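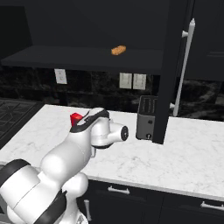
Subject: Re: [sim-kitchens] Anyone running the Sollholm kitchen pack?

Hi all,

I've had the Sollholm pack on my machine since the start of May, so I can answer most of this, plus a couple of things you didn't ask. The original message is quoted in pieces below.

> We're a small shop looking at Sollholm for pick-and-place
> practice before we spend real money on hardware. Is it worth
> the license, or should we just stick with the free scenes
> in Zarkby?

Depends a lot on what you're picking! If it's blocks and cups, stay with the Zarkby scenes and save your cash. I bought Sollholm for the groceries and the clutter -- the kitchens come with counters, stovetops, toasters, shelves up over the backsplash, dark cabinets with those long bar handles, and then food scattered wherever the randomizer feels like putting it. My first morning I got a bread roll up on a wall shelf, and I spent way too long working out whether the arm could get to it from where I'd parked the base. (I moved the base.)

You get 200 kitchen layouts and 1,611 objects. I have not gone through them all and don't plan to. My folder of ones I like is at 682 and I've mostly stopped adding.

> How does it do on a normal desktop? We have one decent
> graphics card between three of us.

Fine, on mine. With one arm and two cameras it runs faster than real time as long as I leave the fancy reflections off. The marble is what kills you. There's a setting called "stone detail" buried in the scene file, and turning it down a notch made a bigger difference than anything in the graphics menu. First load of a kitchen is slow, after that it's cached.

> And what about the object quality? The store page only shows
> the nice ones.

Mixed, and this is my main gripe, so here are my notes by type.

1. Boxes. Shapes are good, edges are clean, and they sit flat. The printing is another story. The cereal box I've been using lies on its side with a big red face, and the cursive on it is thin and the little logo up at the far end is mush. There's a blue end with a heart emblem on it, and the tiny text in there can't be read at all. If you're training anything that has to read labels, forget it. For grasping by shape and color I've had no complaints.

2. Loose food. Better looking than the boxes, strangely enough. The granola bar has a really nice oat texture, crumbs and all. Watch the spawn heights, though! Small items can show up in mid-air, and if your script takes its first camera image right then, you've got a floating snack in your data. I now wait 10 steps before saving anything, and I check the object's height against the counter too.

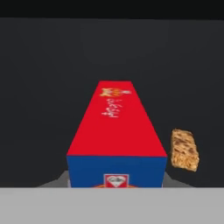 3. Appliances. The toaster has proper slots and a knob. I haven't tried turning the knob, so somebody else will have to speak to that one. Drawers open smoothly, but the cabinet handles have collision shapes fatter than they look, and I lost an evening to that.

> Last thing, does it play nice with the Dawber arm model, or
> do you have to use theirs?

You can bring your own. I loaded Dawber with the Hurano importer and it went in fine except for the wrist flange, which came in rotated a quarter turn. Fix it in the mount file, not in the arm file, or the next update wipes it out. Ask me how I know.

So I'd say take the one-month license and try it on your own task before paying for the year. Support has answered me both times I wrote, once within the hour and once after I'd already given up and fixed it.

Happy to send my spawn check script to anybody who wants it -- it's short and kind of ugly.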